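# House Rules for Hands

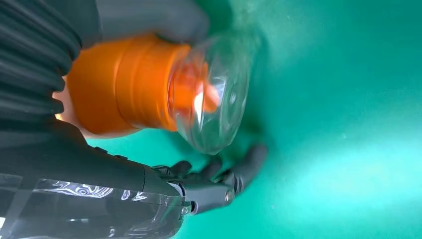
*A robot hand comes up under a clear bottle with an orange cap at Pluvthorpe.*

The rulebook at the Pluvthorpe test hall runs to 30 pages, and most of it is about letting go.

Kostska, the packaging firm that runs the hall, started writing it in August, after two of its teams found they were scoring the same job differently. The Arik group counted a grasp as good when the fingers closed. The Mikuš group waited until the bottle had been lifted and set down again. Their results went into the same table, and for weeks the numbers made no sense.

The first rule now settles that. A grasp counts when the hand holds the object without other support. If anything else is still touching the bottle, the attempt is logged as a transfer and scored on a separate sheet.

Transfers have their own chapter. The giving side keeps its grip until the receiving side reports contact on at least two fingers. Neither side may pull. If the bottle turns during the exchange, the operator stops both sides and starts over, and the stopped run stays in the record. Teams used to delete those.

Other rules are duller. Bolts at the finger joints are checked every 90 cycles. Clear covers are wiped before each session and replaced when a crack can be felt with a fingernail. Clear bottles are tested separately from opaque ones, as vision systems often have trouble with see-through plastic.

The current edition is dated 2021-10-22. It draws on 700 logged attempts, of which 187 had to be scored again under the new definitions. Both groups lost points in the process.

There is still an argument over caps. Arik wants gripping by the cap allowed in every test. Mikuš wants it limited to sealed bottles. For now the page on caps has a heading and a blank space under it, and operators write down which end they used.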